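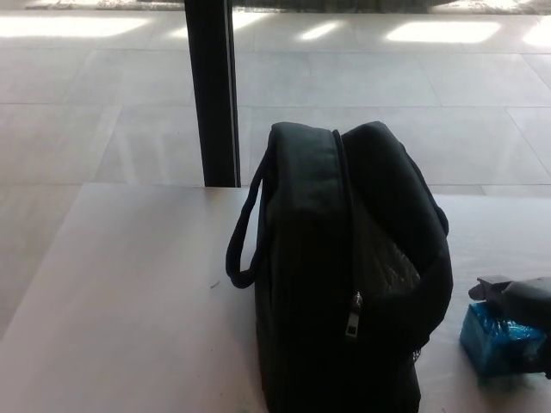 Page last changed: 5th July, by Themba Moodley

Bag bench, continued. Sveva wants these notes written so that someone other than me can follow them. We'll see.

Subject is still the black padded case, the one we call Dosia because the spreadsheet needed a name in that column. It stands on its narrow end if you're patient and put it down square. Leave the zip half done and it leans. Marisa says this is a stuffing problem. I say it's a bag problem, but she has been in bags longer than I have.

Points from this morning:

Zip. Long one, over the top and down the front. The metal pull hangs straight and is easy to pinch, even for Dario, who had a bandaged thumb. It sticks at the top corner where the padding is thickest. Wax helped for a while. I wrote "fixed" in the log and then had to cross it out.

Handle. Flat strap, stands off the side far enough to get fingers behind. Good. Nilton would like it softer. Nilton would like everything softer.

Stitching at the lower handle end: go over it with the magnifier before anyone signs for it. The January lot from Lo Presti had loose ends in exactly that spot and we all pretended to be surprised.

Weight. 1,210 g with the standard filling, against 1,000 on the sheet. Themba's Law: the sheet was written before the padding was.
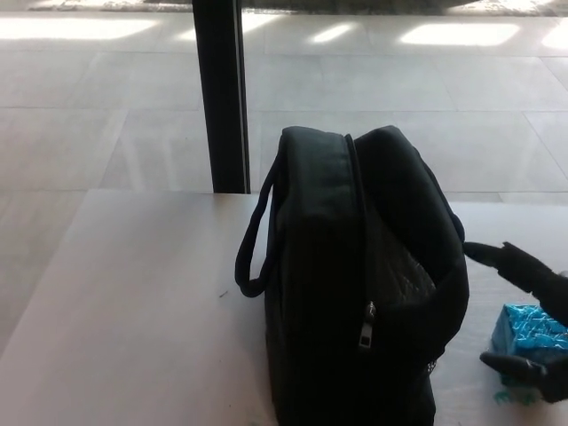
Lint is the other thing. Black cloth on a white table, and every bit of fluff in the building turns up to have a look. Roller before each go, please, and put the roller back in the drawer marked ROLLER. It spent most of the week in the drawer marked TAPE.

The little blue packet is a filler item and goes back in the tub at the end. It is not a lolly. I've had to say this out loud.

Still to do:
Open and close 32 more times, then look at the top corner again.
Try the Urholm filling, if Marisa can find it.
Ask Putidura whether they do a zip with a bit more give. Last reply took nearly 2 weeks and answered a different question — worth a phone call this time.

Sveva has the bench after lunch. Leave the lamp where it is.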